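Milteveck three-drawer cabinet: a review after two months of demonstration collecting

Jun 28, 2022

We bought two Milteveck desktop cabinets at the start of May, one for each teleoperation table, and they have been in use on most working days since. Our group collects demonstrations for a manipulation policy: a person drives a pair of arms through a short task, the joint positions and camera streams are saved, and the good runs go into the training set. Drawers are a large part of what we do. I have written this for people who have to choose a drawer unit for the same sort of work and would like to know how one of them holds up.

What we had before

Our previous unit was a Fisasley, a stationery box with five shallow drawers and recessed finger slots. It was cheap and it looked tidy, but it was a poor choice. The slots were too narrow for the fingertips we use, and Ihor Kovalchuk ended up sticking tabs on the fronts with tape. The tabs came off. Any run where a tab came off had to be thrown away, and the replacement never sat in quite the same place, so the data from one week did not match the data from the next.

We also tried a wooden chest from a craft shop. It was pleasant to use by hand, but the drawers swelled and stuck in damp weather.

Setting up

The Milteveck comes assembled apart from the handles, which go on with two screws each. Rekha Kashyap fitted both cabinets in a morning, including the time taken to mark out where they should stand. The screws supplied are slightly too long. They go in, but the ends stick out inside the drawer and can catch on soft objects. We swapped them for shorter ones from our own stock, and I would suggest doing that before you start.

The cabinet is light. If you pull a drawer at an angle the whole thing comes with it, and it will do this with a robot far more readily than with a person, as a person steadies it without thinking. We fixed ours down with mounting strips under the base. After that it stayed put. The instructions make no mention of fixing it, so allow for this if your tabletop is one you are not allowed to drill or stick things to.

The handles

The handles are why I would buy it again. They are plain U-shaped wire and stand clear of the drawer face, so a two-fingered gripper can close on them from the front or hook behind them from above. Both approaches are useful. Operators have different habits, and we wanted the set to contain more than one way of opening a drawer.

Dinesh Mishra prefers to hook. Purificación Palacios grips, squarely, and takes a little longer over it. When we looked at the first 100 accepted runs the two styles were both well represented without anyone having been told to vary what they did. On the old box there was only one workable method, and everyone used it.

All three handles are the same and sit one over another on the centre line. I like this for collecting, as the only thing that changes between a top drawer run and a bottom drawer run is the height. It does mean the policy can't tell the drawers apart by their handles, so the camera has to show enough of the cabinet for the order to be clear. That is worth checking early.

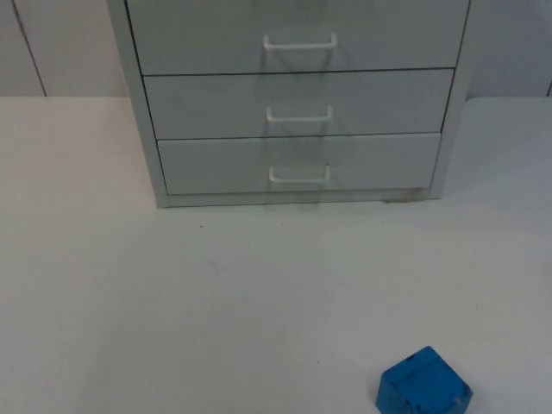
Colour and background

The cabinet comes in pale grey only. On a white table against a white wall this is low in contrast, and I had doubts about it. For people driving the arms by eye it makes no difference. In the recorded images the gaps between the drawers do show as thin dark lines, and these give a fair cue to where one front ends and the next begins. The white handles against grey fronts are weaker. Under our softer lights they can be hard to pick out on a small monitor, and Trilok Thakur asked for a darker handle on more than one occasion.

We decided against painting them. We wanted some examples with poor contrast in the set, and the objects we use are strongly coloured in any case. The blue block is the one that appears most often. It is easy to find anywhere on the table, and the chips and scuffs on it have done no harm that we have noticed.

The fronts are flat and have no label holders or maker's mark, which I count as a good point. Printed text in view is one more thing to keep constant between cabinets.

Drawer action

Each drawer runs on simple plastic slides with no stop at the closed end and a weak one at the open end. New, they were stiff for the first dozen or so pulls and then settled. Opening force is now even across all three drawers on one cabinet. On the other, the middle drawer is a little tighter than its neighbours. I measured nothing, but every operator has remarked on it.

The weak stop is the main fault. With a firm pull the drawer comes right out and drops at the front, and the arm is left holding it by the handle. This spoiled 13 runs in our first batch. Operators learn to stop short, and the rate fell once they had, but a new person will do it on their first day. A strip of felt glued at the back of the slide cured most of it. If you want to collect failures and recoveries on purpose then I suppose you could leave it alone.

Closing is easier. A push with a closed gripper on any part of the front works, though a push well off centre makes the drawer rack and stop halfway. We kept those runs where the operator noticed and corrected it within the same attempt. They seem to me some of the more useful ones in the set.

Using it with the Hoter collection software

We record with Hoter, which lets you put a short instruction and a starting state against each run. With a three-drawer unit the starting states add up quickly: which drawer is open, how far, what is in it, and where the block is. We settled on a short list and a printed card for the person resetting the table. Before each run the card is followed, the arms are parked out of view, and a still is saved from the fixed camera. The stills take seconds to get and have saved us hours, as a wrong reset can be found later by looking through them in order.

The camera on this table is set low and close, and the top edge of the cabinet is outside its view. This was a choice. We wanted as much tabletop as possible for the placing part of the task, with the fronts still readable. If your policy needs to see into an open top drawer you will want another view, from a wrist camera or from overhead. We use the wrist.

Wear

After 810 accepted runs on the busier of the two cabinets, and a good many rejected ones, the state of it is as follows.

The handles are straight. One screw worked loose and was tightened with a drop of thread lock.

The drawer fronts have picked up light rubbing beneath the handles on that cabinet, where fingertips meet the face on a grip that goes too deep. You have to look for it.

The slides have become slightly looser. I expect this to go on, and we may keep an unused cabinet by to compare with.

The finish wipes clean with a damp cloth. Tape residue is harder to shift, and alcohol dulls the surface, so test it on the back.

Compared with the Isah unit

A neighbouring group uses the Isah two-drawer cabinet, and they let us run it for an afternoon. It is heavier, needs no fixing down, and has proper stops at both ends. The action is better in every way. It costs more than twice as much, though, and the knobs are small and round, which suits a person and gives a parallel gripper very little to hold. Two drawers are also fewer than I would like for instructions such as "put the block in the middle drawer". For tasks with heavy contents I would choose the Isah and change the knobs. For general collecting I would stay with the Milteveck.

What I would change

A real stop at the open end. A choice of handle colours. Shorter screws in the packet. A base with some weight in it -- even a steel plate under the bottom drawer would do.

Price and availability

We paid the list price for both and had no contact with the maker. Delivery took nine days. Spare drawers are sold singly, and spare handles come in bags of six. We have ordered one bag and not yet opened it.

Four out of five. I took off the point for the drawer stop.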